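Droscombe firm moves supplier contracts to Jeda

Leclerc, the Droscombe payments company, has finished moving its supplier contracts on to Jeda, a document approval system made by Itulel. The firm confirmed the change on 22 October 2025.

The project covered 2,817 contracts, most of them held until now in shared folders and email threads. Staff in 8 offices can now see who has signed a contract and who still has to.

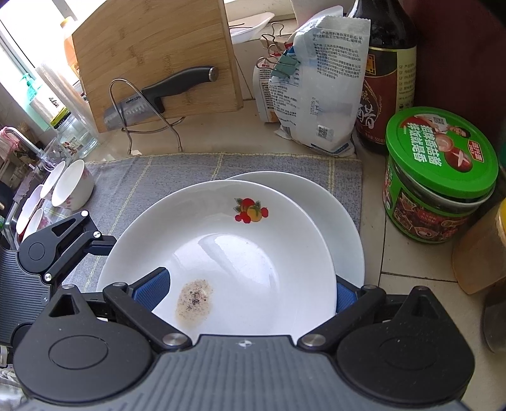
What happens to contracts that were part-way through approval?

They stay in the old folders until they are signed, and are then copied across. Leclerc counted 186 of these at the end of September.

Armelle Bouvier, head of purchasing, said renewals had been the main problem. "We had notice periods going by because the reminder went to someone who had left," she said.

Jeda sends a reminder 30 days before a renewal date — first to the contract owner, then to their manager. Obaidul Sivakumar of Itulel said a link to Leclerc's accounts software would follow. The cost of the work has not been published.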